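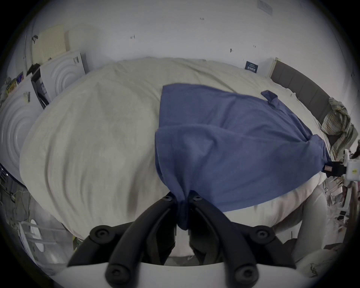

**Slide 1.** Good afternoon. My name is Gemma Ruggiero, and I speak for the housekeeping program at Sutherland. Today's subject is the bed: what goes on it, and in what order.

**Slide 2.** Clear all loose items before smoothing the cover. Work from the wall outward — the far edge is the one most often left uneven. 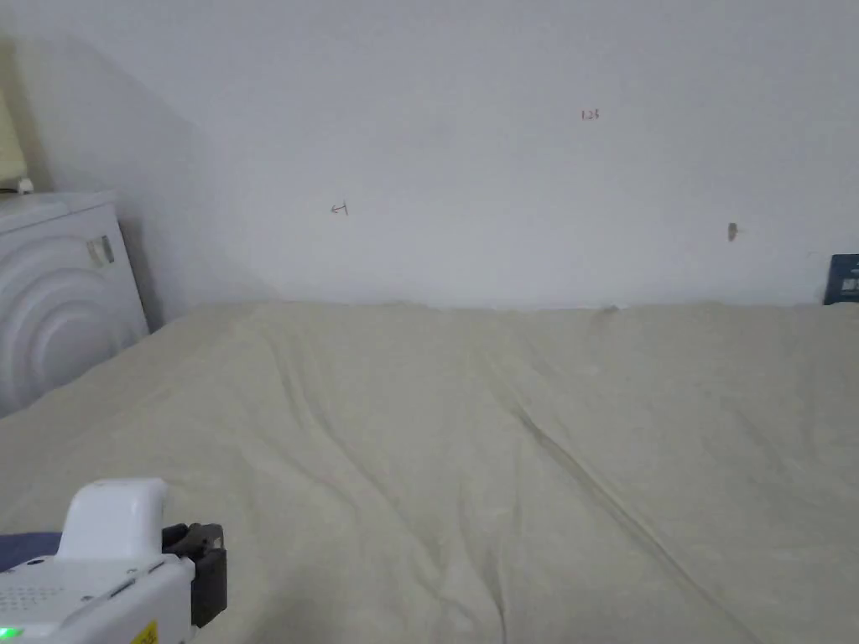

Long creases are drawn toward the nearest corner. Allow 5 minutes. Pause for questions.

**Slide 3.** Signs and wall marks stay in place.
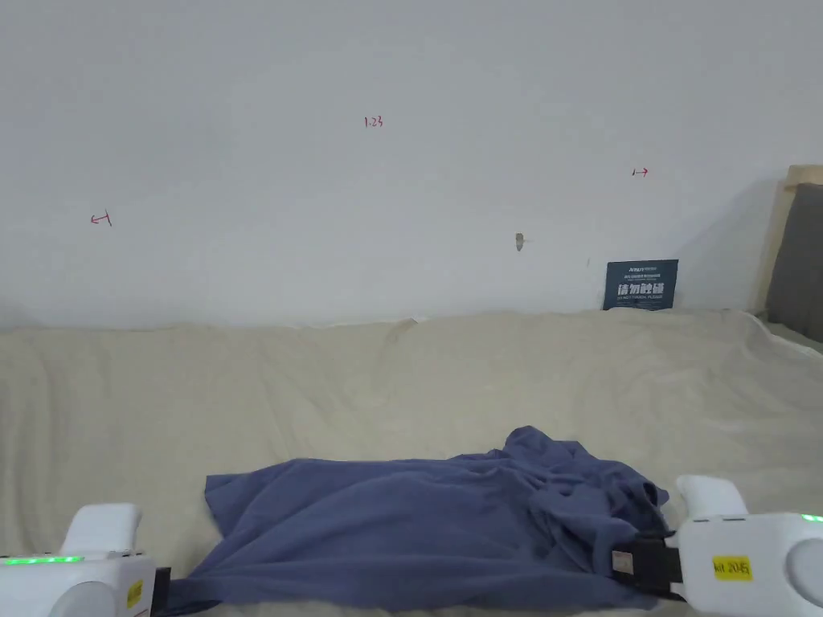

*Cream cover and "do not touch" sign at the wall.*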